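About the Feltwood Robotics Club

2022-11-27
By Razia Lodhi
66 shares · 0 comments

Feltwood Robotics Club is run by and for students at Feltwood College. We meet during term, in the evenings, and work on one shared project a year with a few smaller ones on the side. Any student can join, whatever course they are on. Our present members study textiles, nursing, business and motor vehicle repair as well as engineering and computing.

The club began as a lunchtime group of people building line-following cars from kits. When the kits were used up, the members asked the college for a room and a small yearly budget, and got both. The cars still come out for open evenings and are still popular with younger visitors.

Our main project is called Grostach. The name was a spelling mistake on an early order form and it stuck. The aim of Grostach is to have a robot do ordinary tidying jobs in an ordinary room: pick up a piece of clothing, deal with a bin and its bag, put something back on a shelf. These are dull jobs for a person and hard ones for a machine. Cloth is the part we have spent most time on. A box keeps its shape when you take hold of it, but a jumper does not, and where the fingers go in at the start makes a great deal of difference to what happens next. 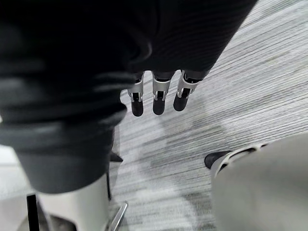 Members work in pairs, with one person driving the robot and the other keeping the log. The pair swap over at half time. Each attempt at a task is called a run, and every run is written up, including the bad ones. Last year's members logged 600 runs. Of those, 182 were with cloth, and 137 of the cloth runs were good enough to keep. The rest are stored separately with a note on what went wrong, and new members are asked to read through some of them before they drive.

You do not need to know any programming to join. New members start with the log, then learn the safety routine, then drive. Most are driving by their third session. Those who want to write code are put with someone who already does, and we have a shelf of books which may be borrowed. The safety routine is short, but everybody repeats it at the start of each term, including staff.

Ognjen Hoxha is the member of staff responsible for the club. He teaches electronics at the college and holds the key to the parts cupboard. I look after membership and this page, and I also run the beginners' sessions. The student lead is chosen by the members each November and serves for a year.

We practise in a room set out like a small sitting area, as we want the robot to meet the sort of things people have at home.

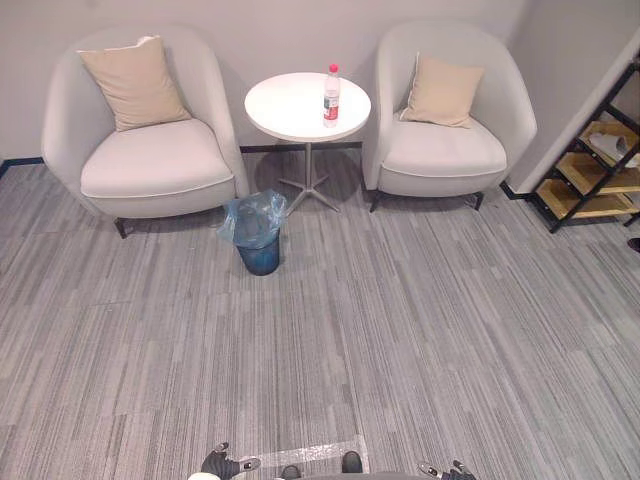 This page was last changed on the date shown at the top. Please tell Razia if anything on it is wrong.

The furniture gets moved between tasks, so members should check the plan on the door before starting a run. If you shift a chair or the bin, mark it on the plan. Bags and bottles are kept for reuse until they are too worn to be any good. Food stays outside the room.

Once a year we enter the Traver Cup, a one-day contest for college and school clubs. Teams are given a room they have not seen and a list of jobs, and are scored on how many are done and how tidily. We have entered three times. Our best place was fourth, in the second year, when the cloth job went well and the shelf job did not. The team for the next one is open to all members who have done the safety routine, and practice sessions for it are on top of the normal ones.

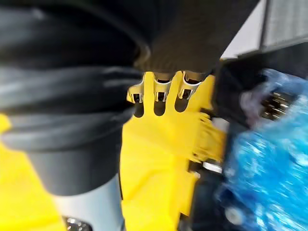

Hands are what visitors ask about most. People tend to expect that gripping harder is the answer, and a good part of our beginners' teaching is about gripping less and starting in the right place. On cloth we teach drivers to begin at an edge, as with the black fabric here, where the silver tips of the yellow hand are up against its lower border. Thin plastic gets its own session later in the term — it crumples, shines and gives very little to hold.

The club is paid for by the college and by a grant from the Entwistle Fund, which covers spare parts and travel to the Traver Cup. There is no fee for members. To join, leave your name and course at the main desk or speak to Ognjen or me. Visitors from local schools are welcome if arranged at least two weeks ahead, and we can take groups of up to eight.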